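3.2 Why people turn back

I should say at the start that I like walking, and that I'm not a neutral party here. When I began the Rurmont study I wanted to know how far people go on an ordinary path before they decide they've had enough. The walking diaries gave me 3716 entries to read, and I read every one of them (my eyes have forgiven me, more or less). Most were short. "Too windy" came up a lot, and so did "dog tired".
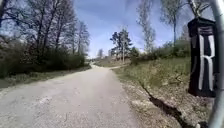

What surprised me was how seldom anyone wrote about distance. People wrote about the next thing they could see, whether that was a bend, a gate or a bench, and they seemed to plan their walk from one to the next. Ríos calls this "stepping by sight", and I've borrowed the term all through this paper because I couldn't come up with a better one!

The diarists at Skumholm were the odd ones out. They nearly all knew their route by heart and turned round at the same spot each time, rain or shine. Two of them kept this up right through December, when I could barely get myself to the end of the road.

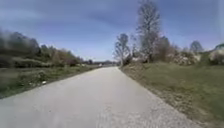

3.3 Straight stretches and boredom

I'd expected long straight stretches to put people off, and in the first round of interviews they did. Then I asked again at Ullasstead, with seven questions in place of the original two, and got a much more mixed picture. Some walkers told me a straight path let them stop thinking about where they were going – one said it was the only part of her day without a decision in it.
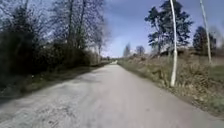
Age made less difference than I'd guessed, and company made far more. Anyone walking with a friend hardly mentioned the path at all, straight or not. They wrote down what they'd talked about, which was lovely to read and no use whatever for my coding scheme (see Figure 4 for the sort of straight path I mean).
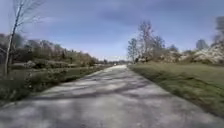

Figure 4. A straight paved path between grassy verges.

Page 7

I dropped those entries from the boredom scores but kept them in for turning back, and section 4 gives both sets of results side by side.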